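The craft cupboard, part two

Wed 13 July

I said in the last post that I would do the hall cupboard next, and I have now done it. It took two evenings and most of a Saturday. The cupboard is four feet wide and goes back further than it should, under the stairs, so anything pushed to the rear stays there for years.

What came out of it was mostly sewing and craft supplies. Some of them were mine and some came from my aunt's house when she moved to Stivthorpe. She gave me four boxes then and I put them in the cupboard without opening them. There was also a box of cables, a tent bag with no tent in it, and a road atlas from before the bypass.

I started by taking everything out and putting it in the front room. I don't recommend this if you need the front room. We ate in the kitchen both nights and stepped over ribbon to get to the couch.

My system was to sort by what a thing is used for, and to ignore where it came from. Last time I kept my aunt's things separate out of politeness, and I ended up with two sets of everything in two places. So this time all the thread went together, all the scissors went together, and so on. She has told me more than once that she doesn't want any of it back.

The buttons took the longest. A reader, Mervin Kennedy, wrote after the first post and asked if I had counted them. I had not planned to, but he runs a button stall and said it would help if I wanted to sell any, so I did it over one evening with the radio on. There were 1,508. I kept 153, mostly plain shirt buttons and a few coat buttons in dark colors, and the rest are going to him. He is paying the postage.

Fabric was easier. If I couldn't say what I would make with a piece, it went in the donation bag. Anything smaller than a pillowcase went too, except for felt. I kept one length of green corduroy that I have been meaning to turn into a cushion cover since we lived in Salazar Street, and if it is still there next July it can go.

After that came the question of what to keep things in. I had been using shoe boxes, and before that I had a set of Stumosard stacking drawers that never ran properly. The drawers stuck when they were full and fell out when they were empty. I gave those away last year and I don't miss them. 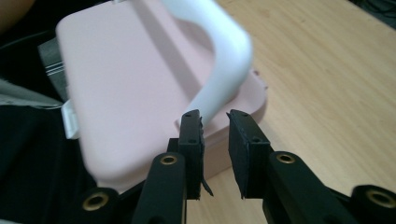

Carrying cases have worked better for me than drawers, and I have gone over to them for anything I use at the table. I sew in the kitchen because the light is good, and I have to clear up before dinner, so whatever I'm working on needs to move in one trip. The pale pink one gets picked up more than any of the others, and the reason is the big curved handle on top. I can get my whole hand around it, and it is rounded, so it doesn't dig into my fingers the way a thin wire handle does. The corners are rounded too, and I have stopped taking chips out of the door frame on the way past.

It holds the mending kit: needles, the small scissors, a tape measure, white and black and gray thread, a tin of pins, and the shirt buttons I mentioned. I used to have more in there but the weight crept up and I was leaving it on the stairs, so I took out the big shears and the spare bobbins.

The second case has the embroidery thread wound on cards. Winding it was dull work and I would only do it again if I had something to listen to. The third is for glue, tape, craft knives and the cutting rulers, and it lives on the top shelf because of my nephews.

Everything else went back in the cupboard in clear tubs with lids. I bought six of the Bindonau ones, medium size, and used five. They fit two deep on the lower shelf with a hand's width to spare at the side. I wrote the contents on masking tape and stuck it on the short end, because that is the end that faces out. In the first cupboard I labeled the long side and had to do it all over again.

The yarn is still not settled. I have it in two pillowcases at the moment, tied at the top. It keeps the dust off but I can't see what I have, and last week I bought gray wool when there was already gray wool. If anyone stores yarn in a way that takes up little room and doesn't cost much, leave a comment.

The empty space at the back, under the lowest stairs, I have decided to leave alone. I put the vacuum cleaner in front of it – that should stop me from pushing things in there again.

The donation bags went on Monday. The cables are in a box by the front door, waiting for someone to go through them, and that will probably be me. Next is the linen shelf, which is smaller, and I hope to have it finished before the end of the month.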